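How I Patch a Tired Concrete Patio

Arnel Belmonte | 16 Jun 2023
Print this page | E-mail to a friend

My back patio had been shedding little flakes for years, and I kept dragging a planter over the worst spot. Last August I ran out of planters! So I learned to patch, and it's a lot easier than I'd feared (my knees may disagree).

Start by going over the whole slab with a stiff brush and a cold chisel. Tap anything that sounds hollow. If it lifts, it has to go, even if the hole ends up twice as big as you wanted. I try to get down at least 1/4 inch so the patch has something to sit in.

Then vacuum, rinse and let the puddles drain. You want the concrete damp and dark with no standing water when the mix goes on.

For the mix I use a vinyl patcher and go by the bag for water. Stir up a small batch, let it sit a couple of minutes, then stir again. Scrub a thin, soupy coat into the hole first, then press the thicker stuff in with a trowel and scrape it level with a straight board. I did six holes the first morning and should have stopped at four, the last two look like oatmeal.
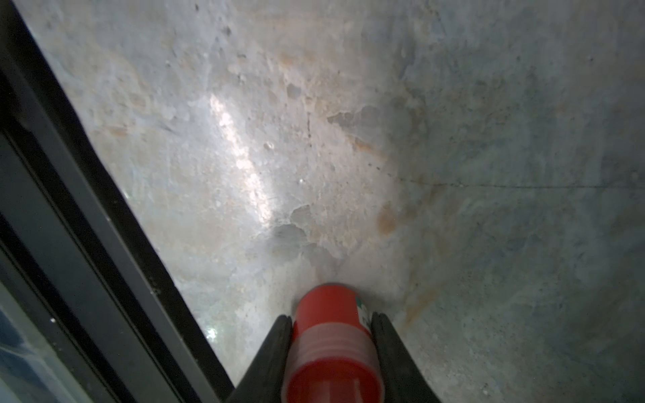 Pits, chips and flaking on rough gray concrete.

Keep the sun off it with a damp old sheet for the first day, and stay off it until the bag says you can walk there. Don't expect the color to match. Mine dried a shade darker and I've made my peace with that – a season of muddy boots helps!

Related:
Sealing a Patio Before Winter
Fixing a Wobbly Gate Post
Which Trowel Do I Need?
Getting Rust Stains off a Driveway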